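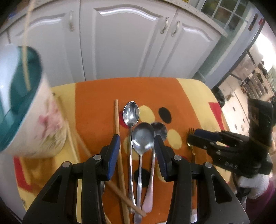
去Dellholm看开放日之前，我以为所谓"样板厨房"就是给人拍照用的，灶台亮得能照脸，抽屉一拉开全是空的。结果人家是真在里面吃饭的！我最喜欢的是那张小桌子，橙色配黄色的桌面，勺子、叉子和木筷子全堆在一块儿，有一根筷子还横着压在勺柄上，跟我家晚饭前一模一样（我妈看见肯定要念叨）。那几把勺子也不是一套的，有一把勺头又大又圆，旁边那把细长的亮得像镜子，我偏偏就爱这种凑出来的样子。

先说怎么去。从车站坐8站公交，下来还要走一段上坡，路牌很小，我走过头了又折回来。门票300，含一杯茶和一块点心，茶可以续，点心不行，我问过了。

带我们这组的是Bohdan Nechyporuk，讲话特别快，一进门就让大家猜一个普通家庭的厨房里有多少件小东西。有人喊两百，有人喊五百，他说他们登记过一户，3,000件，连牙签盒都算上了。我回来以后看自己家的抽屉，觉得也差不了太多……

楼上是收纳区，Sieglinde Reinholz讲餐具怎么分。她主张按"谁用"分，不按"是什么"分，一个人的勺、叉、筷子放一格，摆桌的时候一把抓出来就行。同组的一位阿姨当场反对，说那洗完还得一根一根找主人，两个人聊了好半天，我站在旁边听得可开心了。我自己是站阿姨那边的，我家筷子从来不分你我，进了筷筒就是大家的。

小卖部在出口左手边，Mudaliar的棉布餐垫很厚实，我拿了4块，颜色挑的深绿。木筷子也想买，可惜只剩儿童款。洗手间在二楼，一楼那个锁着，别白跑。

二月份他们还有一场，主题是锅具，Bohdan说会把仓库也打开。我应该会去，这次记得穿双好走的鞋，再带个大点的袋子。

最后更新：19/07/2026

评论 8　分享 4

联系我们 | 版权所有 Wakidance | 返回顶部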